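September
By Lai-ching Ko

Writing acceptance rules for a cloth-folding cell

Most of the standards documents I get sent for this kind of work are padding. You can write usable rules on one page. Do it before anyone quotes you a success rate, and be suspicious if the rate came first.

1. Define the start state

"Random pile in a bin" means whatever the vendor wants it to mean. Write down how the cloths go in, who drops them, and whether anyone may fluff the pile between picks. Ours go into a white bin, mixed colors, and get left alone. 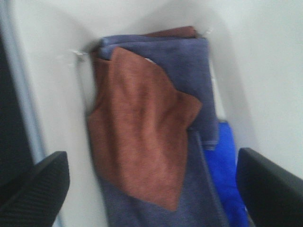
I also want a rule for double picks. Chi-keung Hsu would let the robot shake off the extra piece and carry on. I count it as a miss, and I have yet to hear a good argument against that. Log it either way so someone else can redo the math.

2. Define "folded"

Vendors like the word "neat." Ask for a number. We allow 11 mm between layer edges at any corner, measured with a ruler after the arm has backed away. A packet can look square from across the room and still fail, so don't judge it from the operator's chair.

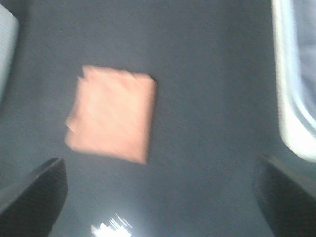

3. Fix the run length

Our rule is 300 cloths, no restarts. The Firnus trial stopped at 124 and the report still gave a percentage. I sent it back.

4. Write down every touch

If a person reaches in, the cycle is void. Hiu-tung Lo keeps the log on paper and signs each sheet. A stop longer than 60 seconds goes in it too, even if the arm recovers by itself.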